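Filed under: Reviews › Broadcast & Campaign Kit
12 comments | 70 shares

Skamau Talk Desk, second edition

The Talk Desk is a four-input mixer with a built-in phone interface, sold to small stations and campaign offices that put callers on air. We ran one for the whole of August on the Dostville morning politics programme, which takes calls from 7 a.m. and spends most of its second hour on council business. It replaced a Morley unit of the older type, and the comparison below is with that.

Set-up is by a single cable to the computer and one to the phone line. The manual gives the steps in the wrong order: the line has to be connected before the desk is powered up, or the caller channel stays muted. Lemlem Yimer, our producer, lost most of a Q&A with a ward candidate before finding that out. The maker's website has a corrected page, but the printed copy in the box does not.

Sound on the four microphone channels is clean. Gain is adequate for ordinary dynamic microphones with the knob at two thirds, and hiss becomes audible only above that. The limiter is fixed and fairly slow. With two party spokesmen talking over each other it let the first syllable through and then pulled both down, so we set the levels lower than we would have done on the Morley and left the limiter off.

The phone side is better. Callers on poor mobile lines were easier to follow than before, and the echo reduction did not clip the host. Up to three callers can be held at once, each with a button and a small lamp. The lamps show green for waiting and amber for on air, which is the reverse of the Morley. Jarosław Makowska put the wrong man through twice in the first week, one of them in the middle of an item on postal voting.

The delay is the reason most people will buy this. It is adjustable up to 12 seconds and the dump button works at once, with no gap on air. It rebuilds by stretching the speech that follows, and at the fast setting this is noticeable on music beds. The slow setting is fine. Anyone covering an election period should check the delay log, which keeps the last 412 events and then overwrites the oldest without warning.

Recording is to a memory card, one file per channel. Files are split at 70 minutes and cannot be set otherwise. Our debate with Hiwot Tilahun and Kalkidan Feyisa ran past that, and the join was clean apart from a small click on channel three.

The case runs warm and the power supply is external, with a short lead. The price is 1336 including the supply but without the rack ears — these are extra, and should not be.

Good: phone quality, delay, plain layout.
Bad: limiter, manual, fixed file length.

Recommended for stations with a regular phone-in. Those who take calls only at election time can keep what they have.

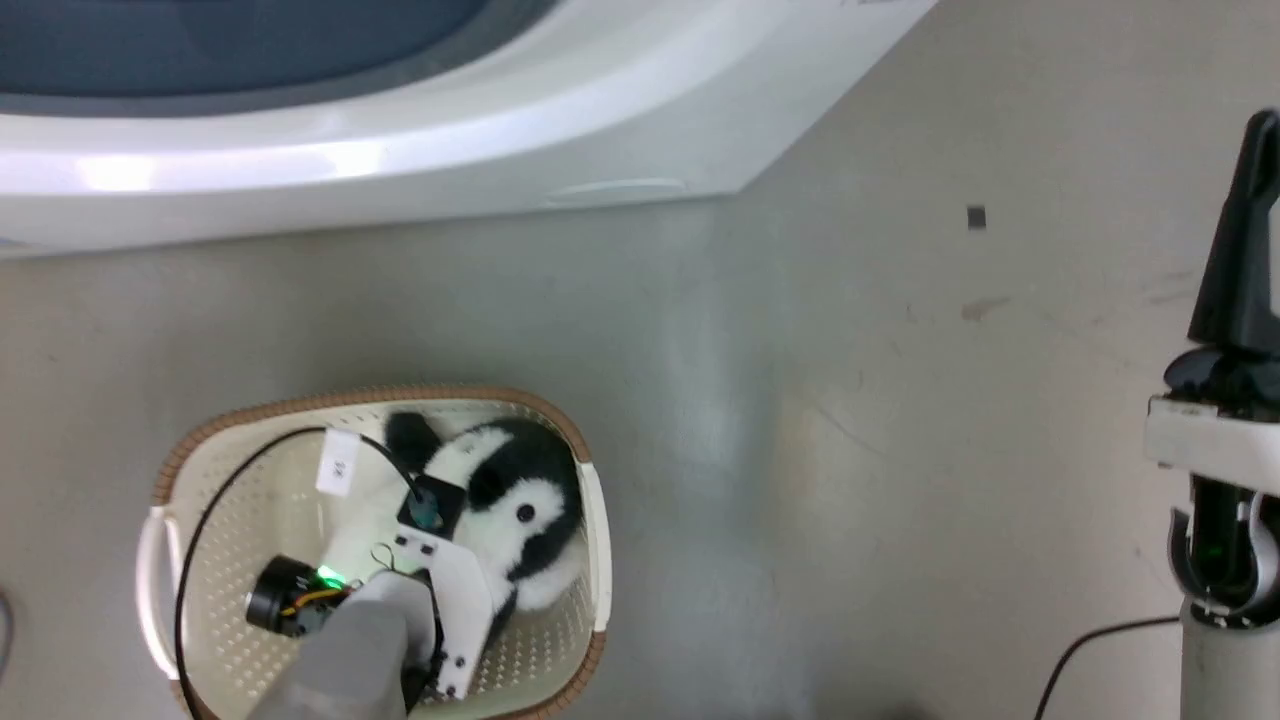

Glossy white casing and pale grey floor.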